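Minutes, shared workroom meeting, 3/7/26... see date line below
Gutum House, Friday evening, 7/3/26
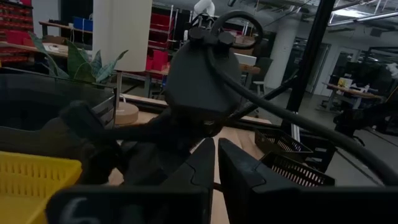
Where do the baskets go when we're finished with them?
Back on the long shelf by the door, empty, with the small ones inside the big ones. We voted on it this time, so it's in writing (item 3).

Okay, I got handed the notebook again, so these are my minutes and you get them my way. There were 12 of us by the time we started, which was late, as the downstairs door sticks and two people were out on the step ringing the wrong bell.

1. Last month's minutes
The February minutes were read out (quickly!) and accepted with one fix. I had written that the blinds were paid for. They were ordered. The bill came after the meeting and it's under item 2.

2. Money
We started the quarter with 3,577 in the account. The blinds from Orner will take nearly 2,000 of that once the fitting is added, and everybody went a bit quiet when I read that out. The quote was agreed back in the fall, so there wasn't much to argue over, but a couple of people felt we should have asked for a second price. I felt that too, to be fair, and I'm the one who forgot to do it. Next time anything costs more than a week's rent we get two quotes. Agreed by everyone.

The rent stays the same until summer. Still no word on the heating refund.

3. Baskets and the big table
This was the long one! We've ended up with yellow baskets, black mesh baskets, and a few odd ones that came in with people's shopping, and they have been living on the table. I like having them within reach when I'm sorting, and I said so. The other side of it is that whoever comes in next has to shift them all before they can spread anything out, and then they get parked on the floor and somebody kicks them.

We went back and forth on colors. One idea was yellow for things that are staying and black for things that are leaving the room, and people liked it until we got to the question of what you do when you run out of yellow. So no color rule for now. What we did agree:

Baskets can be on the table while you're working. When you leave, they go on the long shelf.
Nothing gets left in them overnight. If it's yours, take it home or put it in your own drawer.
Paper labels only, tied on with string. The sticky ones leave gunk and I spent a whole afternoon on it in February with a butter knife.

Eight for, three against, and one person was making tea.

Someone asked about buying matching sets from Stüber. Their catalog went around the room, and there are some lovely ones with lids, but given item 2 I didn't get far with it. Parked until summer.

4. The wood
The tabletop needs looking after. There was a long chat about oil versus wax and I can't say I followed all of it (the wax people were louder). We'll try Horkska oil on the underside of one end first, leave it two weeks, and then look at it together. Please don't put hot mugs straight on the wood in the meantime. There's a stack of cork mats in the top drawer, and there has been the whole time, apparently.

5. Plants
Watering is on a list now, on the back of the door. Sign up for a week, and if you can't do your week, swap with someone. Leafy ones get a drink on Mondays and get turned at the same time so they don't all lean toward the window. Please check the saucers too, they fill up and drip.

I also asked that plants not be stood where people need to reach over them. No vote, just lots of nodding.

6. Big bins
We have more of the large bins than we use. Two can go to the group upstairs, who have been asking since before the holidays. I'll carry them up myself if someone will get the doors. If you've got stuff in any of them, have it out before the next meeting, please and thank you.

7. Anything else
The hooks behind the door are for coats and aprons, and the bags need to go under the bench.
Somebody's blue umbrella is still here.
The good scissors are back! They were in the sewing box.
The spring open day was brought up and we ran out of time, so it goes first on the agenda next month.

Jobs to do
Me: pay Orner, take the bins up, write the shelf label.
Oil test: the two who sit at the window end.
Second quote for the lamp repair: still needs a name next to it. Please!

We closed at a quarter past nine and stacked the chairs. Next meeting is the same time next month, and I'm bringing the lemon cake again.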